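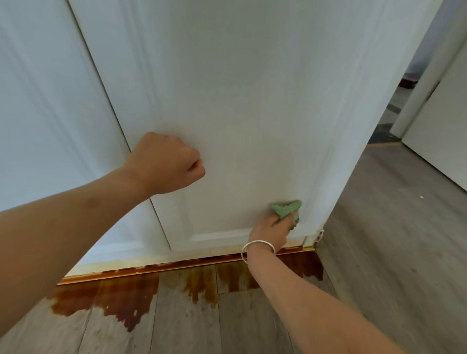

Does a pledge wall ever change what an employer does? I doubt it, and after tonight's meeting I doubt it more.

Westhorpe hall, November. Heike Haberkorn wants 1,000 signatures for the domestic workers' charter before the council sits. We have 21. Finn Ehlers says the number will climb once the Menent people share it, but they said that about the sick pay petition too, and I'm still waiting. 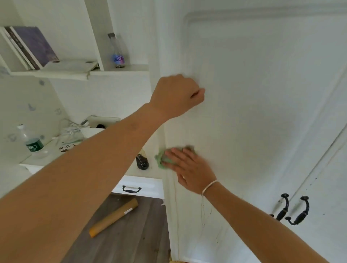 Britta Kleinschmidt read out the draft letter. Two pages on dignity, one line on written contracts. I asked for it the other way round and got a polite silence – then Wael backed me, bless him.

6 p.m. was too early as well. Half the women we claim to speak for were still at work.

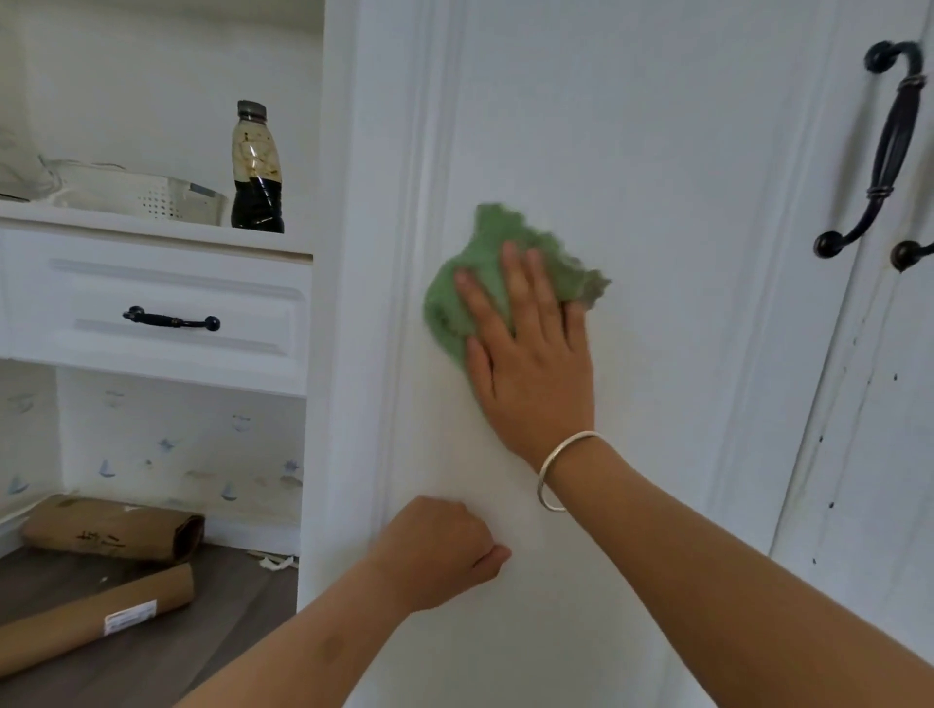

For next time

Start at eight. Ask Till what the legal clinic costs, and get it on paper. Find out who put our name on the Miranda statement, as I certainly didn't agree to it.
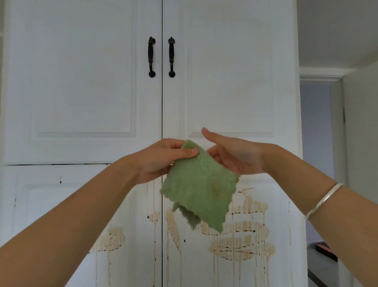
Green cloth, white cabinet.

Bus late again. Wrote this at the stop.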